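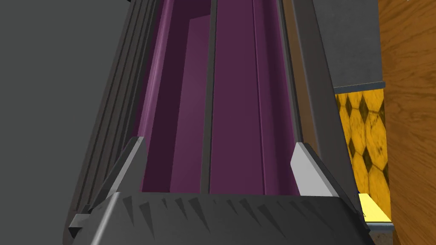
*A two-jawed gripper, computer rendering.*

The wall label is the only literature most people read standing up, and it is getting worse.

I spent an afternoon in August at the Kemen, looking at the Ineke Maes retrospective. Maes painted harbors for most of her life. She painted them gray, and then in her fifties she painted them a slightly warmer gray, and the difference between those two grays is the best thing I have seen on a wall in years. The label beside the first warm one told me that the artist "interrogates the threshold between commerce and longing." It ran to 168 words. None of them was "boat."

I have nothing against longing. I would only like to know what year the picture was made, how big the harbor was, and whether she was standing in it or working from memory back in Prurkau, where her studio had one window and it faced a brewery. These are dull facts. They are also the ones that send you back to the canvas for a second look. A woman who paints water for 30 years while looking at a brewery has told you something about herself, and no verb like "interrogates" is going to improve on it.

Karthik Hettiarachchi, who wrote the catalog, knows all this. His essay on the late harbors is plain and funny, and it spends three pages on where Maes bought her white. (She bought it cheap, and it yellowed, and some of that famous warmth may be the fault of the supplier.) I would have paid extra to find that paragraph on the wall. Instead it sits on page 200 of a book that weighs as much as a small dog.

The defense I usually hear is that labels must serve everybody, and that everybody is frightened of dates. I don't believe it. The man next to me, who had come in to get out of the heat, read the long label twice, sighed, and bent down to look for the little line with the title and the year. Then he stepped back and looked at the painting for a good while. He had what he needed.

There is an older manner. The Relari, a much smaller place, still uses cards Dilruba Gazi typed when she ran it. One of them reads, in full: "Painted the winter her brother left. She disliked it and would not sell it." I have thought about that picture more often than I have thought about anything at the Kemen, and it isn't even very good. The trees look like forks.

The Maes show closes next month. Go, take a pencil, and write "boat" on the back of your ticket.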